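Cabinet door

A cabinet door is a movable panel that closes the front of a cabinet, cupboard or similar storage unit. Most cabinet doors turn on hinges fixed to one side of the opening, though some slide, fold or lift upward. They keep dust off the contents, hide them from view and, where a lock is fitted, limit access to them.

Construction

Cabinet doors are usually grouped by how the panel is made. A slab door is a single flat piece with no raised or recessed parts. It may be cut from solid wood, plywood, particleboard, fiberboard or sheet metal. A frame-and-panel door has two upright members, called stiles, and two or more cross members, called rails, which hold a thinner panel in a groove. The panel is normally left unglued so that it can swell and shrink with changes in humidity without splitting the frame.

Glazed doors replace the panel with glass. Louvered doors have angled slats and are used where air needs to move through the cabinet, as in linen closets and around water heaters. Steel doors for offices and workshops are commonly folded at the edges to form a shallow tray, which stiffens the sheet and covers the sharp edge.

Position relative to the case

An overlay door sits in front of the cabinet case and covers all or part of its front edge. An inset door fits inside the opening and lies flush with the case when closed. Inset doors need closer fitting, as an uneven gap is easy to see and a case that is out of square will cause the door to bind. A lipped door is a form between the two, with a step cut around its back so that part of its thickness enters the opening.

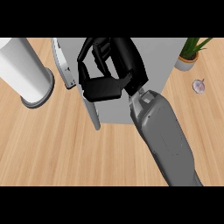 A light gray cabinet with its door open, in a computer-rendered view.

Hinges

The butt hinge, with two leaves joined by a pin, is the oldest type still in general use. It is common on inset doors and on reproduction furniture. The piano hinge, also called a continuous hinge, runs the full height of the door and spreads the load along the whole edge.

The concealed cup hinge is the usual choice for frameless kitchen cabinets. Its cup sits in a round hole bored in the back of the door, most often 35 mm across, and its arm clips to a plate screwed to the side of the case. Screws on the arm allow the door to be moved up and down, side to side, and in and out after it is hung. Many versions include a damper that slows the last part of the closing movement.

Pivot hinges are fixed at the top and bottom corners and show very little from the front – they are found mainly on tall or heavy doors.

Handing

A door is called left-hand or right-hand according to the side on which its hinges are mounted, as seen by a person facing the cabinet. Some doors are drilled for either hand and can be changed over on site. The choice depends on nearby walls, appliances and walkways, and on which side the user is likely to stand.

Catches and handles

Doors without self-closing hinges need a catch. Magnetic, roller and ball catches are all common. Push latches release the door when it is pressed and allow it to be made without a handle. Knobs and pulls are normally placed near the edge farthest from the hinges, where the least force is needed to move the door.

Common faults

Sagging is usually caused by loose hinge screws, especially in particleboard. Warping affects solid slab doors more than framed ones. Doors that spring open may have a worn catch or a case that leans forward – in the second case, leveling the cabinet often cures the problem.

See also

Cupboard
Drawer
Hinge
Kitchen cabinet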